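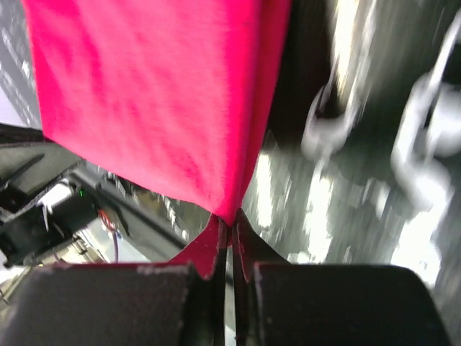

What happens to the people at the folding tables when a robot takes over part of the work?
Most of them keep a place in the same room, but their day is divided differently, with less lifting of cloth and more waiting, checking and correcting.

4.2 Picking up single garments

The Darinmont laundry washes and folds clothes for care homes. Before the change, 14 workers shared the folding tables over two shifts, and each worker took a garment from the heap, opened it, looked for damage and folded it. With the Olo cell, the first of these steps was given to the machine. The gripper closes on one point of the cloth and lifts, and the worker receives the piece on the other side.

All workers we interviewed said that picking up was the part they had never thought about. A person slides a hand under the cloth and feels if there are one or two pieces. The gripper has two fingers and must choose a point. In Figure 4 the fingers hold a narrow strip of a pink garment, and the folds run together towards this point. A stitched edge lies near to it, but the hold is on a gathered part of the cloth. For the worker who must open the garment afterwards, this difference is important. A garment held at the hem opens almost by itself - one held in the middle must be turned and searched. 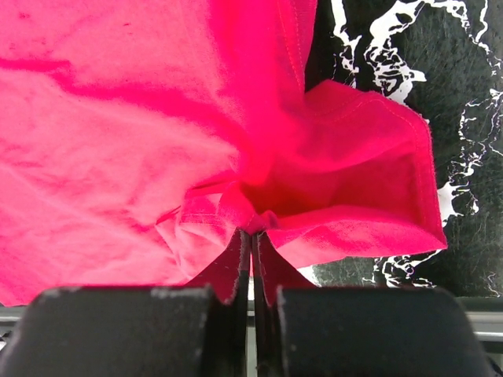 Breathnach and Brallano, Work and Machines, vol. 24, no. 2

Figure 4. Pink garment held between the gripper fingers.

The workers soon made their own word for such pieces. They called them "knots", and they began to put them on a separate corner of the table, to be opened together when the cell was slow. This practice was not in the training plan. The shift leaders first tried to stop it, and later they wrote it into the instructions.

The change was also felt in the talk between workers. At the old tables people stood face to face. At the cell they stand in a row and follow the speed of the arm. Several of them told us that their shoulders hurt less at the end of the shift, but that the hours felt longer. One worker said that she missed "having the whole shirt", by which she meant doing the work from the heap to the finished pile.

We also asked who decides when a garment should be picked again. In the first month only the technician could do this. From March the workers could press a button themselves, and the number of complaints to the shift leader became smaller. The results for sorting are given in the next section.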